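Last updated Wednesday, February 24, 2021

To: Jeanine Verschueren, Otau program office
From: Shabalala project lead
Re: Progress on the simulation rules, second report

The short version is that the rulebook exists, people are using it, and I'm less sure than I was in October that it does what the grant says it does. We were funded to write down good practice for testing pick-up tasks in simulation before they go to a real arm. We have a draft of 90 rules. Far too many of them tell people to be careful and leave it there.

What got done

The draft went to both test groups, Edik and Dradura. Each was asked to run its normal work under the rules and to write down every place where a rule was unclear, could be read two ways, or got skipped. They logged 1,107 runs between them. Of those, 142 could not be scored under the rules as written. I had expected a few dozen.

Most of the trouble sits in one section, the one on starting conditions. Our text said an attempt begins when "the gripper is in position around the object and the object is at rest." Edik read that as fingers open on either side of the object. Dradura read it as the first touch. Both readings are fair, and the two groups' times can't be compared, so please disregard the comparison table in my last report.

The rewrite says the fingers must be open, with clear space between each finger and the object, and the object must be resting on the work surface with nothing else touching it. We tried it on small boxed goods first, like the JELL-O box, because a box set at an angle to the fingers is where people argue most. 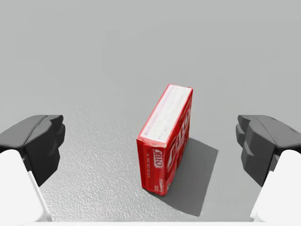
Does passing a test in simulation mean the real arm can be trusted with the same job? By itself it tells you the software did what you asked under conditions you picked, and the rulebook should never let anyone claim more than that.

I put that near the top because I keep seeing the other claim made, including in an early draft of our own introduction. It has been taken out. I would ask that the program office not put it back in when the summary is prepared for the website.

What I don't believe yet

The groups agree with each other more often since the rewrite. I don't take much comfort from that. They have also been on calls together every week, and people who talk every week start to agree whatever the paper says. The fair check is to hand the rules to a third group that has never spoken to us and see if they score the same runs the same way. That has not happened. It was in the original plan and we let it slide.

I also have doubts about the section on surroundings. It asks teams to model the workplace "in adequate detail." A table alone would meet that, and so would a table with crates under it and a tiled floor beyond. We don't have good evidence on how much the extra detail changes a result. Dradura thinks it matters a lot for camera-based methods and hardly at all for the rest. Edik thinks it is mostly decoration. I lean toward Edik, but leaning is not a basis for a rule, and for now the draft only requires teams to state what they modeled and what they left out.

The same goes for views. A close view from the hand and a wider view of the table can lead two people to different scores on the same attempt – we saw this in the disputed runs more than once. The draft now says that if the views disagree, the attempt is marked unresolved. Dradura objects that this will drag down everyone's numbers. It will. I would sooner have lower numbers that mean something.
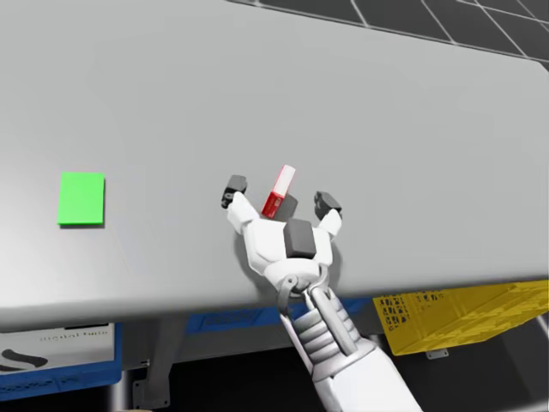
Figure 2. Arm at the table, fingers open around the red and white object.

Changes to the draft

Rules that only say "take care," "use judgment" or "as appropriate" are being cut or replaced with something a stranger could check. Roughly 4 in ten will go on that ground alone. Every remaining rule must say who checks it and what gets written down. A team that skips a rule has to log the skip at the time – going back to fill it in later no longer counts.

Still open

We have no agreed way to handle an object that shifts slightly before contact. The groups also store their logs differently, and neither wants to be the one to change. I have asked both to send me a full week of raw logs so that I can look at the files myself before we talk about a shared format.

What I need from you

Please approve moving the unspent travel money to pay an outside group for the blind scoring check. I would also like the deadline for the public version pushed back until that check is finished. If the date can't move, then the document should go out marked as a draft, with the 142 unscored runs reported on the first page.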